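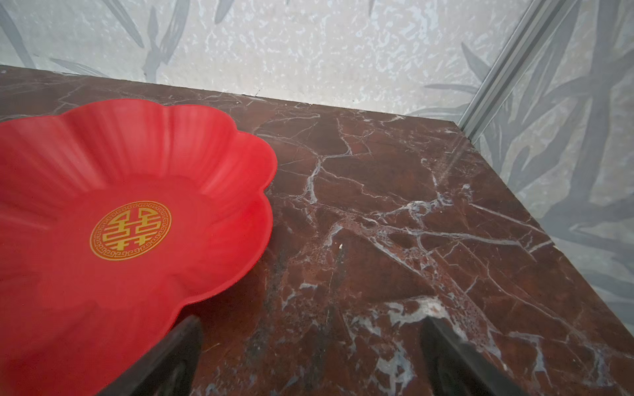 Page last changed: July 28, 2026

Does a red plate bring good luck?

Some people will tell you it does. Before you believe them, look at the gold sign in the middle of the plate. It is called double happiness, and it is made by writing the Chinese character for joy twice, side by side. You will find it at weddings, on cards, lanterns and sweet boxes.

So the sign means happiness. Does it make any? We doubt it. A plate is a plate. If you drop your toast, it still lands on the floor.

What about the pattern in the ring round the sign? It turns corner after corner like a maze. People call it a Greek key, but patterns like it were made in China long ago too, so be careful with anyone who says it belongs to one country.

Now the stone. A sign in a shop in Plesby says the white lines in marble are "cracks, 500 years old". We don't think much of that sign. Real marble is usually far older. It began as limestone, which was squeezed and heated deep underground, and the lines are mostly other minerals mixed in with it. Many do look like cracks, we admit.
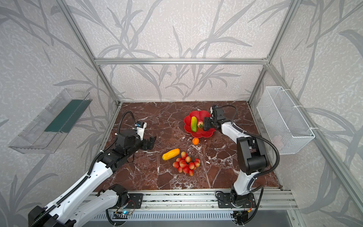 Pretend fruit and vegetables on the marble, with leafy wallpaper behind.

Pretend food is worth doubting as well. How would you test an apple? Looks can fool you, so try these:

Smell it. Plastic does not smell of apple.
Pick it up. Many pretend ones are hollow and feel too light.
Ask a grown-up before you bite anything!

Next page: Is the Mondcombe wishing well really 231 steps deep?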